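Weston Hotels Must Post Overnight Quiet Hours Under Revised Lodging Code

By Majdi Tarawneh

WESTON — Operators of hotels, inns and extended-stay properties in Weston will have to post overnight quiet hours in every guest room and keep a written log of noise complaints under a revised lodging code that takes effect in September.

The code sets a single quiet period, from 10 p.m. to 7 a.m., for all licensed properties. Until now each operator chose its own hours, and the old text did not require that guests be told what they were. The new version also limits deliveries, trash collection and laundry operation during the quiet period when those activities share a wall, floor or ceiling with a guest room.
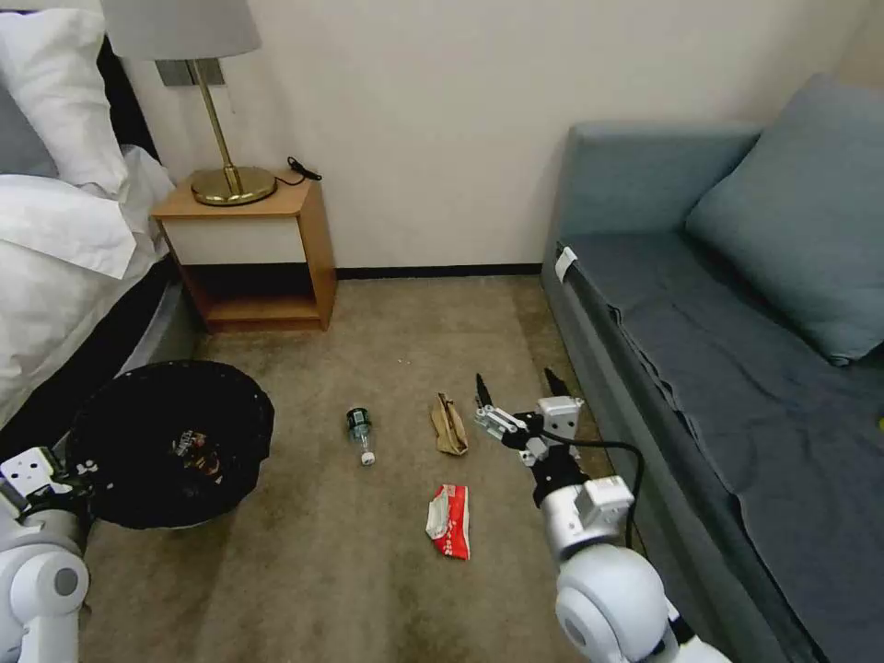 Does the code apply to short-term rentals in private homes?
Private homes are covered by a separate residential permit, and its terms are unchanged. The revision reaches only properties that hold a lodging license.

The notice must be printed in type large enough to read at arm's length and placed either on the inside of the room door or with the guest information sheet. It must give the quiet period and a phone number answered at all hours. A recorded message does not meet the requirement.

Complaint logs are to record the time of the call, the room or area where the noise was reported, the source if known, and the action taken. Room numbers are recorded but guest names are not. Logs are kept for 2 years and produced on request during the annual license inspection.

A first violation brings a written warning. A second within the same license year carries a fine of $400. After 3 violations in a license year, the property is referred for a license review, which can end in added conditions or a shorter renewal term.

Khalil Yammine, operations manager at the Grurnari, a hotel on the east side of town, said the posting rule would be simple to meet. The limits on laundry operation are a larger change for his property, where the machines run through the night below the first-floor rooms.

"We can move the linen load to the afternoon, but that means a different shift pattern and a different pickup time from the supplier," Yammine said. "The sheets have to be dry and folded before the evening arrivals."

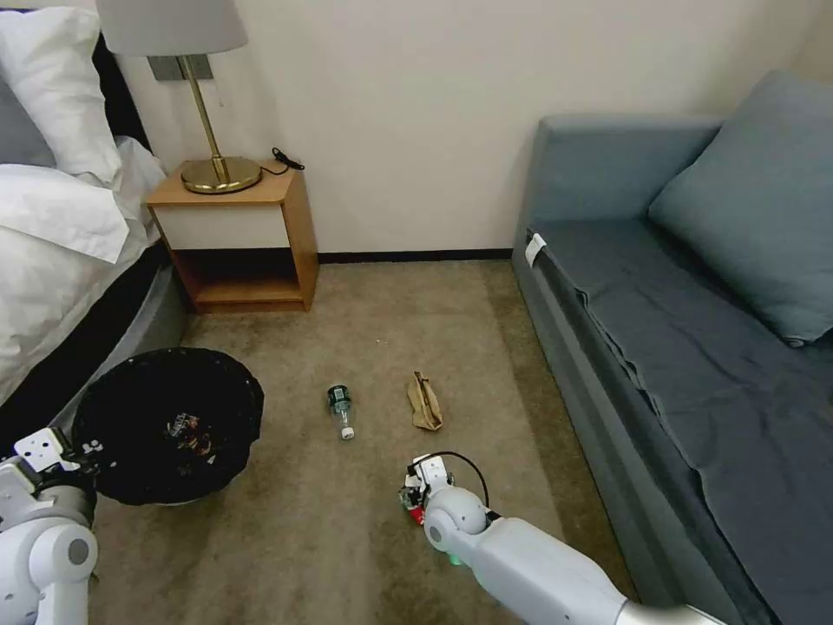
Reading time: 2 min

Abou Jaoude, a firm that advises lodging operators on building work, has told clients that door seals and bottom sweeps are usually the first item to check. Sound from a corridor passes mainly through the gap under the door, and a worn sweep can be replaced without a permit. Work on party walls or floors does need one.

Equipment that cannot be shut down overnight, such as boilers and ventilation fans, is exempt if it was installed before the revision and is maintained on a documented schedule. Replacement units will have to meet the noise rating in the code's appendix. Ice machines are not exempt. Operators on Brulon Street, where several older properties have them in corridor alcoves, had asked for an extension and were given 7 months from the effective date to move or enclose the machines.

Licensed properties will receive the notice template by mail with their renewal forms. Operators may use their own design if the required wording is unchanged.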